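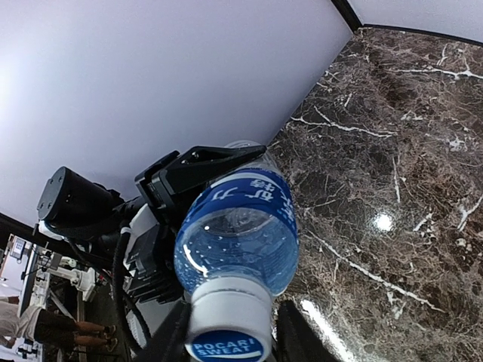

포카리스웨트 병을 뒤집어 쥔 그리퍼. 도스트몬트 시험 셀.

도스트몬트(Dostmont)가 양팔 로봇 셀의 정비 주기를 늘리겠다고 12일 밝혔다면 조금 더 반가웠을지도 모른다. 회사가 이번에 내놓은 것은 그보다 작은 소식이다. 음료 병을 다루는 시험 셀 한 대의 점검 절차를 바꿨고, 그 결과 작업자가 셀에 매달리는 시간이 줄었다는 것이다. 얼마나 줄었는지는 공개하지 않았다.

2022년 1월 12일 배포된 자료에 따르면 바뀐 부분은 크게 손가락 영점 조정과 손목 쪽 케이블 점검이다. 종전에는 교대 때마다 양쪽 그리퍼를 완전히 닫았다 열면서 영점을 다시 잡았다. 새 절차에서는 파지 횟수가 1,000회를 넘을 때 한 번만 잡는다. 그 사이에 값이 틀어지면 제어 프로그램이 경고를 띄운다고 한다. 경고 기준값은 자료에 없다.

셀 정비를 맡은 협력사 바리크(Barik)의 스피로스 니콜라이디스 씨는 "손가락이 닳는 속도보다 나사가 풀리는 속도가 더 문제였다"고 말했다. 그의 팀은 지난해 10월부터 손가락 고정 나사를 조인 뒤 표시선을 그어 두고, 선이 어긋나면 그 자리에서 다시 조이는 방식을 쓰고 있다. 공장에서 수십 년 동안 해 온 일이다. 보도자료는 이를 '예측형 체결 관리'라고 불렀다.

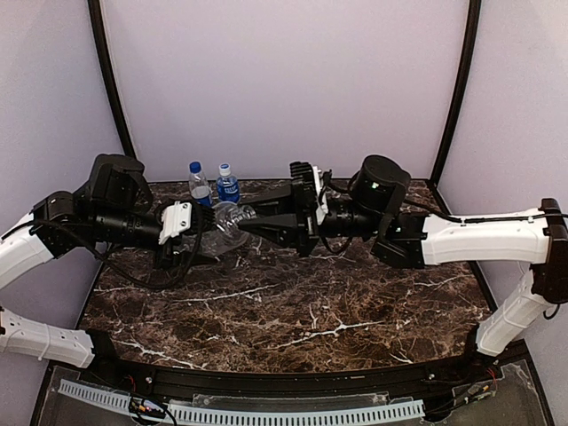
병은 상자나 부품보다 까다로운 물건으로 꼽힌다. 투명해서 카메라가 윤곽을 놓치기 쉽고, 속이 찼을 때와 비었을 때 손가락에 걸리는 힘이 크게 다르다. 도스트몬트는 점검을 마친 셀에서 연속 812회의 파지를 기록했다고 밝혔지만, 이 가운데 찬 병과 빈 병이 각각 얼마였는지는 구분하지 않았다. 병을 떨어뜨린 경우를 실패로 셌는지, 다시 집으면 성공으로 쳤는지도 분명하지 않다. 기자가 묻자 회사 측은 "내부 기준에 따랐다"고만 답했다.

숫자를 곧이곧대로 받아들이지 않는 쪽도 있다. 포장 설비 업체 셰후(Shehu)의 한 기술자는 "영점을 덜 잡아도 된다는 말은 그만큼 오차를 봐주겠다는 말일 수 있다"며 "구겨진 병만 따로 모아 하루 돌린 기록을 보고 싶다"고 했다. 이 업체는 도스트몬트와 비슷한 셀을 검토하다가 보류한 상태다.
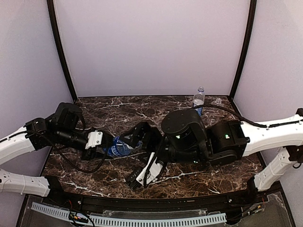 케이블 점검은 여전히 사람 몫이다. 니콜라이디스 씨의 점검표 13개 항목 중 절반 가까이가 케이블과 커넥터에 관한 것이다. 왼팔의 검은 케이블은 대리석 무늬 상판 위로 크게 호를 그리며 늘어졌다가 다시 관절 쪽으로 올라가고, 오른팔 쪽에서도 케이블이 상판에 걸쳐 있다. 이렇게 여유를 두면 팔을 뻗을 때 당겨지지 않지만, 늘어진 부분이 병이나 손가락에 걸릴 위험은 남는다. 새 절차는 점검 때 팔을 가장 멀리 뻗은 자세와 가장 접은 자세에 세워 놓고 손으로 케이블을 훑어보도록 했다. 피복이 눌린 자국이 있으면 그날 교체한다.

고정 클립을 더 달면 되지 않느냐는 질문에 그는 "클립을 늘리면 꺾이는 자리가 늘어난다"고 했다. 케이블을 안으로 넣는 설계 변경은 계획에 없다.

도스트몬트는 같은 절차를 스탈로논(Stallonon) 물류 라인의 셀 2대에도 적용할 예정이라고 밝혔다. 적용 시점과 비용은 정해지지 않았다. 스탈로논 측은 시험 기록 원본을 받아 본 뒤 결정하겠다는 입장이다.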